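Booking an after-dinner speaker, agency or direct?

tollgate_mal
I'm on the small group putting together our rowing club's annual dinner in September. We normally get a local businessman to say a few words, but this year the club wants a proper name off the TV. I've had a quote from Semple, the speaker agency, of $3,074 for an actor who did six seasons of Firkura and now mostly does stage work. Has anyone used them? Is it worth going straight to the actor instead?

hatbox22
We used Semple two years ago. The quote did not include travel or the hotel. Ask for the all-in figure before you sign anything.

Also ask how long the talk is.

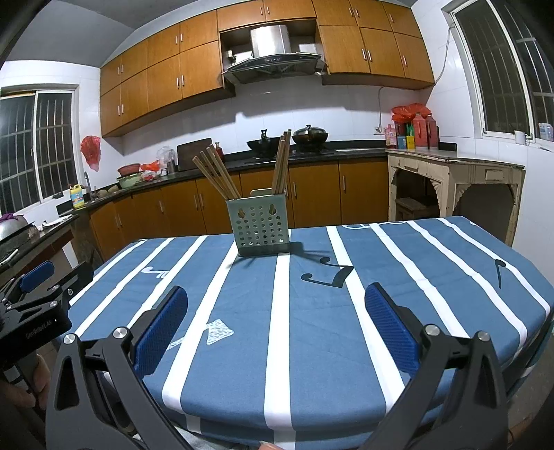 Ours was booked for 30 minutes and the contract said the speaker could leave any time after that. He did stay for the raffle, but he didn't have to. If you want photos with members, get it written in.

Prokcombe Pete
I'd go direct. Most stage actors have a contact form on their site, and we paid a lot less that way for our cricket dinner in Prokcombe.

hatbox22
And if they get a filming job the week before? An agency will find you a replacement. On your own you have an empty chair and 16 tables of people asking for refunds.

Prokcombe Pete
Read the small print. The replacement is "of similar standing" and they decide what that means. I've booked direct 3 times and never had a cancellation.

lowerdeck
Saw the Firkura actor do a talk at the Lastis theater last fall. Good voice, didn't need the microphone. Most of it was about touring in Shakespeare and he only got to the TV stuff in the questions at the end. If your members are coming for Firkura stories, tell him beforehand.

tollgate_mal
Thanks all. Travel is extra, I checked. They want half up front and the rest on the night. Pete, did you have any kind of contract when you went direct?

Prokcombe Pete
One page, signed by both of us. Date, fee, start time, who pays for the train.

lowerdeck
Put the parking in too.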